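Who owns the photo I paid for? (headshot licensing, kind of a rant)

skuvfan_586
Posted Thursday, 9:14 am 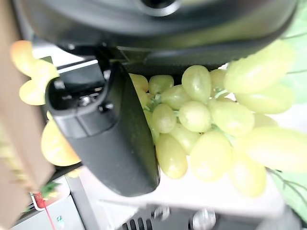 If I pay a photographer for a picture, do I own it? Going by what I've learned this month, you own the copy they handed you, and the photographer keeps the copyright unless you both signed something that says different.

So my situation. I make and sell hot sauce under the name Dradora, tiny operation, farmers markets and a little web shop. In March I paid a local studio called Trandix $586 for a half day. I got 55 finished shots of me and the bottles. Great pictures, no complaints there! Then I put one of them on a label and got an email asking for another $1,016 for "packaging use." I'm on the label. It's my face. How is that not mine?

pennywhistle
Posted Thursday, 9:40 am

Your face and the photo of your face are two different things, legally. You've got a say over your face being used to sell stuff (depends on the state, some are stricter). They've got the say over the photo. So they can't put you on a billboard for their studio without asking, and you can't put their photo on a bottle without asking. It feels silly but that's how it shakes out.

What does your contract say?

skuvfan_586
Posted Thursday, 9:52 am

It says "web and social use, one business." I read that as, you know, use it for my business. The label IS my business.

oldmangravy
Posted Thursday, 10:05 am

Web and social is web and social. A label is print. I shot products for years and this is the most common fight there is. Sorry, but I'm with the studio on this one.

tidepool44
Posted Thursday, 10:31 am

I'm not. She told them she was a sauce company, right? They took pictures of the bottles. Anybody in that room knew where those pictures were headed. There's a thing called an implied license, where if both sides understood what the work was for, the court can read that in even if the paper doesn't spell it out.

oldmangravy
Posted Thursday, 10:44 am

Implied license fills a gap when nothing's written down. She has it in writing. Good luck arguing that a judge should ignore the one sentence that covers it.

tidepool44
Posted Thursday, 10:50 am

The one sentence doesn't say "only." I'd at least make them work for it.

skuvfan_586
Posted Thursday, 11:20 am

OK but isn't it work for hire? I hired them. They worked.

pennywhistle
Posted Thursday, 11:38 am

Ha, I thought the same thing once. For a freelancer it has to be in writing AND be one of a short list of project types, and a plain photo shoot mostly isn't on it. If they were your employee on payroll it'd be different. What you'd want next time is an assignment, a signed page that hands the copyright over. Costs more. Sometimes a lot more.

nel_prints
Posted Thursday, 12:15 pm

I run a small print shop (Nel, we do labels and stickers) and we ask every customer to sign that they have the rights to the art. People sign it without looking — I've had jobs pulled after the fact and the customer still owed us for the run. How many labels did you print?

skuvfan_586
Posted Thursday, 12:29 pm

20 rolls. Most of them still in the box, thank goodness. And yes I signed one of those forms at my printer. Ugh.

nel_prints
Posted Thursday, 12:37 pm

Leave them in the box for now. Don't ship any more bottles with that label until you've got something in writing from the studio, even if it's just an email.

oldmangravy
Posted Thursday, 12:48 pm

Agreed. And ask them for a smaller number. That quote sounds like an all-in rate with no end date. Ask for one product, one label, two years. When I was shooting I'd have come down by half for a small outfit that asked nicely.

tidepool44
Posted Thursday, 1:10 pm

See, that I can live with. I still think she has an argument, but a lawyer would eat up the difference in one phone call.

skuvfan_586
Posted Thursday, 4:56 pm

Quick update. Called the studio and the owner was way friendlier than the email. We're talking about a one-year deal for just the one sauce, they're sending a number tomorrow. I also asked what it would cost to buy the whole set outright and there was a long pause, so I guess that's a no for now.

Does anyone have a sample assignment form? I've got a guy drawing a cartoon pepper for the next label and I'd like to get that one right before he starts.

pennywhistle
Posted Thursday, 5:20 pm

There's one pinned in the Skuvlow templates section, third from the top. Change the state, and have him sign it before you pay the deposit.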